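Yanti Kusuma has been making kimchi in the same narrow kitchen since her daughter was in grade school, and she laughs when I ask if she ever follows a recipe. "I follow my tongue," she says, pouring us both more tea, "but my tongue learned from a recipe, so I suppose it's fair to write one down!"

She starts with 5 pounds of napa cabbage, salted in the morning and turned every so often while she gets on with other things. "People rush the salting. My friend Retno rushed it for years and wondered why hers went watery." The paste is rice flour porridge, garlic, ginger, pear and plenty of chili flakes, and she weighs out 100 grams of those, though she admits (a little sheepishly) that a handful more usually finds its way in.

Then it all goes into jars, pressed down firmly, with some room left at the top. Hers sit on the counter for two days in June and a bit longer in winter before they go in the fridge. "After that you just have to leave it alone, and I'm terrible at that. I'm in there with a fork by suppertime."

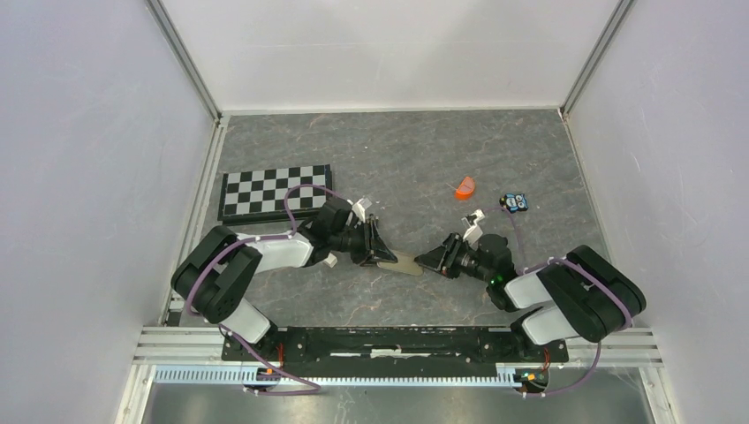 How long does her kimchi keep in the fridge?

Yanti eats hers within three months, and once it turns quite sour she saves it for stews and fried rice.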